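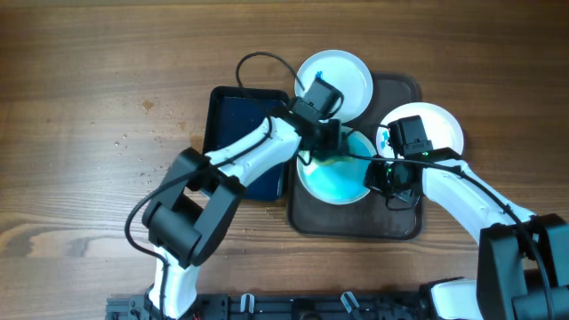

Joramik to Open Shared Meal Kitchen in Flistthorpe

FLISTTHORPE, 15 Mar 2026 - Joramik, a regional provider of home-delivered meals, will open a shared kitchen in the former Matos bakery building this spring. The kitchen will prepare lunches and dinners for older residents who have trouble shopping or cooking for themselves.

The building has been closed for two years. Joramik signed a lease in January and has replaced the ventilation, the floor drains and most of the wiring. Two of the original bread ovens have been kept and will be used for casseroles and rolls.

At opening the kitchen will employ 12 people and serve 70 households on four delivery routes. The company expects to add a fifth route, covering the streets north of the rail line, once two more drivers have been hired.

"We were cooking for this town out of a kitchen 42 miles away," said Aurora Barros, director of operations at Joramik. "The food spent too long in the van, and if a customer called to change an order in the morning we usually had to say no. Now we can say yes until 10 a.m."

Joramik delivered 3591 meals to Flistthorpe addresses last year. Customers most often asked for smaller portions, more fish and a choice of dessert. All three will be on the new menu. Low-salt and soft-food meals will be offered daily at the regular price.

Meals will be sent out on reusable plates with lids, which drivers will collect on the next visit. Customers who prefer disposable containers can ask for them when they sign up. Washing will be handled on site by Skiken, a local dish and linen service that already works with the town's schools.

"Our crew is used to early starts, so the hours suit us," said Cameron Goodwin, general manager of Skiken. "We'll have the first loads done before the cooks need the counters."

Current customers do not need to reapply. Their orders will move to the new kitchen automatically, and delivery times will change by no more than half an hour. New customers can sign up by phone or at the Joramik office on weekdays. Family members may sign up on someone's behalf with that person's permission.

Joramik also plans to rent the kitchen to small food businesses in the evenings. Rates and available hours will be announced after the opening.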